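Filed under: Borders, Customs & Cross-border Trade > Land crossings

Thread: Permit lanes vs. open lanes for small traders

kelpline
Splitting this off from the visa thread as it was getting buried. The question is whether a local border permit, the kind that lets residents within a fixed strip cross on foot or by handcart without a visa, does anything for trade once the goods themselves still need a full customs entry. My view is that it does very little. The person crosses in four minutes and the sacks sit in the shed until the afternoon.

I have worked on permit schemes at two land posts. At the first one the strip was 50 km deep on each side and the value ceiling was set so low that a single load of onions went over it. The permit was popular and the customs declaration count hardly moved.

ostrava_2
Depends on what you're measuring. Declarations won't move if the goods are under the ceiling, as they're exempt from declaration. You'd have to look at the gate tallies. The Gurnico paper did this for a river crossing and got 1,438 permit crossings in March, most of them same-day returns with goods.

kelpline
I've read it. Same-day returns "with goods" there means anything carried, including a lunch. There's no weight column.

ostrava_2
There's a weight column in the annex. Table 4, last page. It was sampled at the gate, one person in ten.

kelpline
Fair enough, I only had the main text. Still a small sample for one month in the dry season, and the ferry wasn't running for part of it.

tarpaulin
Customs broker here, retired. You're both treating the ceiling as the main variable. In my experience it was opening hours. Our post had a permit lane that opened at 10 am. Market on the other side started at 6 am. Perishables went over the hill with someone's cousin and the permit lane processed people visiting relatives. Shifting the hours cost one extra roster line. It took the ministry 40 months to approve it.
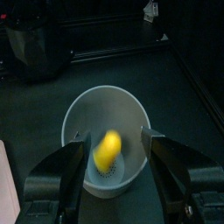 After that the lane did get used by traders, mostly fruit and eggs going one way and hardware coming back. I wouldn't claim the total volume grew. A fair share of it was the hill traffic moving to the gate, and that has some value of its own as you can at least inspect it for pests.

nine_mile
Disagree with the inspection point. Quarantine at a permit lane is a table and a bloke with a torch. If a plant disease is present on one side, moving informal traffic to a formal lane only gives it a stamp. The Jidus model puts the plant health check at the market of origin, with a tag on the crate, and the gate staff just read the tag.

tarpaulin
Tags get reused. We had crates turn up with the same tag three weeks running.

nine_mile
Then number and date them. It's a printing problem.

tarpaulin
It's a printing problem with two governments that don't recognise each other's printers. Who pays, whose language goes first, whose map is on the back. I sat through the meeting about the map.

ostrava_2
Coming back to the original question. If the claim is that permits don't produce trade, I think that holds only where the goods regime is left alone. Where the two were changed together the results look different. Gromero is the usual case: common list of 123 exempt items, one form, accepted at both gates. The list was agreed before the permit was issued.

kelpline
The Gromero list is good on paper. Have you looked at what's on it? Half the items are things neither side produces. It was negotiated by people who wanted an agreement with no losers in it, so anything a farm lobby cared about was taken off. No sugar, no rice, no dairy.

ostrava_2
Yes, and it was extended later. You start with the items that are easy and the gate staff get used to the form.

kelpline
Extended once. I'd want to see a second extension before calling it a process.

nine_mile
Has anyone got the Iwasaki working note on queue times? The link in the sticky is dead. It had separate figures for foot passengers and handcarts, and I need the method section more than the results.

ostrava_2
I have a scan. Pages 7 and 8 are out of order but complete. Will message you. On method - they timed from the back of the queue to the outer gate, so the walk across the bridge isn't included. Don't compare it with anything that uses stamp-to-stamp times.

nine_mile
Received, thanks. The handcart numbers are worse than I remembered.

tarpaulin
Handcarts always are. They can't turn in the shed, so one rejected load backs everyone out to the road. A second door would fix it.

Related threads
- Currency changers at land posts: licensed or tolerated?
- Re-export rules for goods in transit through a third country
- Border haats and weekly markets: reading list
- What counts as a "resident" of a border strip
- Bridge tolls and who keeps them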